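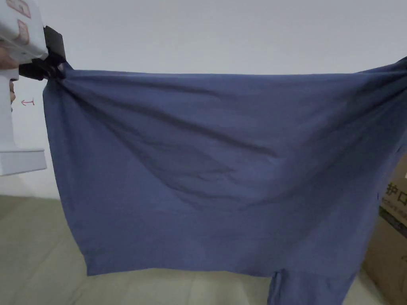

Figure 4. Hand-drawn red marks on white plastic, with a small arrow lower down pointing left.

4.2 Arrows, initials, and other short marks

I came into this part of the study thinking I'd be writing mostly about words. Labels were what I knew best (my earlier work in Arner was all pantry jars and freezer bags), and the coding sheet I took to Cotach had nine boxes for kinds of wording and a single box called "other." By the end of the first month "other" was the fullest box on the page, and I had to sit down and redo the whole sheet.

The final set holds 2293 handwritten marks from 120 households and small workplaces in Cotach and Melis. Of those, 425 have an arrow in them somewhere. I counted an arrow as its own mark only when it stood apart from any writing, and as part of a larger mark when the two touched or shared a line. That rule sounds fussy, and it is, but without it my counts drifted every time I went back to a batch after lunch.

What surprised me was how little the arrows needed words. On fuse boxes, sewing machine lids, garden valves and the backs of picture frames, people were happy to draw a short stroke with a head on it and leave it there. When I asked what an arrow meant, the person who drew it usually answered right away, often while doing the thing with their hands. Other people in the same house did much worse! One family in Melis gave me three different readings of the arrow on their water heater, and the teenager's was the right one.

Color came up a lot in the interviews, and I want to be careful with it. Plenty of people told me red meant "watch out," and in the kitchens that mostly held up. In the workshops it didn't. There, people said they grabbed whatever pen was in the drawer, and a red mark on white plastic (see Figure 4) can't tell us by itself which of those two habits is behind it. I've left color out of the main model for that reason, though the counts are in the appendix for anyone who wants to have a go.

Initials behaved more like I expected. They turned up on things that leave the house: casserole dishes, folding chairs, ladders. In Cotach the initials tended to be big and right on the front, while in Melis I kept finding them on the underside, and I spent a fair bit of time lying on people's garage floors to get them. I don't have a good account of that difference. The Melis group was older overall, and several of them mentioned not wanting to spoil a nice dish, but that's a handful of remarks and I wouldn't hang much on it.

For the second reading I recoded 300 marks in November, working from the photos with my first codes hidden. Agreement was good for initials and dates and weaker for arrows, mostly where a stroke had rubbed away and I couldn't decide if there had been a head on it. Those cases are kept in the counts and flagged. The Kimov sample, which I turn to next, was coded with the new sheet from the beginning and doesn't have this problem.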